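4. Equipment Plan and Budget

The purpose of this section is to set out what the project needs to buy, and in what order. The budget approved for the year is $1,000. It has to cover a gripper, a wrist camera mount, spare fingers and any computing hardware that the lab machines cannot supply.

Three grippers were compared on paper: the Plitham, the Sial and the Trastard. The Trastard was dropped early, as its controller is sold separately and the two together exceed the budget. The Plitham costs $508 with its cable and mounting plate. The Sial is cheaper, but its fingers cannot be replaced by the user, and a broken finger means sending back the whole unit.

Before any order is placed, each candidate is modeled in simulation and run through the same set of room layouts. The simulated wrist view is used to check how much of the background stays visible between the open fingers, and how close the arm can work to tall surfaces and corners.

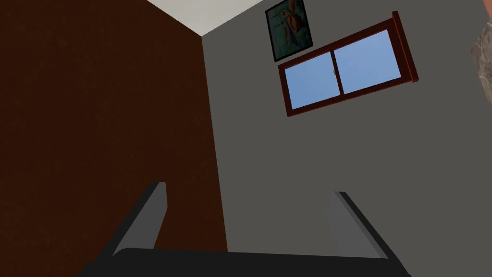 Manipulation Group, Student Robotics Laboratory

With the wrist tilted up and the two fingers open, the wall shows through the gap, and the window and most of the framed picture are in view. The black base takes up the bottom of the view across most of its width. This matters for the camera mount, which is priced in 2 versions: a fixed bracket and an adjustable one. The fixed bracket is enough if the camera angle used in simulation is kept on the real arm. We plan to buy the fixed bracket first - the adjustable version can be added later without changing the plate.

Spare fingers are sold in sets of 4. One set is included in the first order. Wear cannot be estimated from simulation, so a second set is left as an open item.

Simulation runs on the Nurna workstation already in the lab, and no purchase is planned there. Storage is adequate at the current image size.

Khoa Khương keeps the parts list and will request updated quotes in April. Shipping is not included in the prices given in this section. If the quoted price of the Plitham rises, the spare fingers will be moved to the second order - the bracket stays in the first.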